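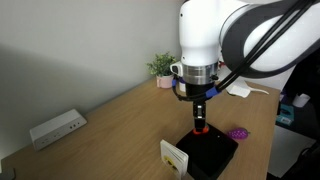 The sorting bench comment from Pusine came back this morning: the black bins are too dark inside, small parts vanish in the corners, and could we please go to a light grey bin or put a liner in. Same remark as last time, with the added note that two people on their side had tipped a bin out on the desk to be sure it was empty.

Monday, April 30, 2018

Bins. Tried three liners in the black bin. White copy paper, cut to the base, slides and curls at one edge. White felt stays put but holds grit and sheds. Matte polypropylene sheet from Imhof, cut 2 mm under size, sits flat and wipes clean. Going with the sheet. Template is in the top drawer with the knife. Cut on the green mat, not on the desk.

Contrast by colour, with the sheet in: red and orange parts fine from any seat, dark blue fine, clear parts still poor. Without it, red and orange are the only ones I would trust at arm's length. Anything brown or dark green is lost past the rim.

Bin placement. Square to the desk edge is tidier but the near wall hides the near corners when you are sitting down. Turned to a diamond, one corner towards the sorter, both side walls open up and the base can be read in one look. Cost is desk width. Two bins turned this way leave no room for the tray, so one bin per station for now.

Desk. Wood-grain top is a nuisance for tan and light brown parts, otherwise leave it alone. Karnero want to quote on a plain grey top. Not before the May order is settled.

Drop test, bin on bare desk, parts released at rim height: 168 released, 143 stayed where they landed, the rest rolled to a wall. With the sheet in, the parts roll further. Smooth face up was probably a mistake. Repeat with the textured face up before ordering.

Order: Witari list the bins in packs, and the sheet is sold by the metre. 400 liners would cover all stations with spares. The price break is at 1,000 and we have nowhere to keep them.

To do:
Textured face, repeat drop test, same parts.
Check sheet against the cleaning fluid overnight.
Relabel bins on the outside short wall, which faces out when the bin is turned.
Reply to Pusine once the second drop test is in.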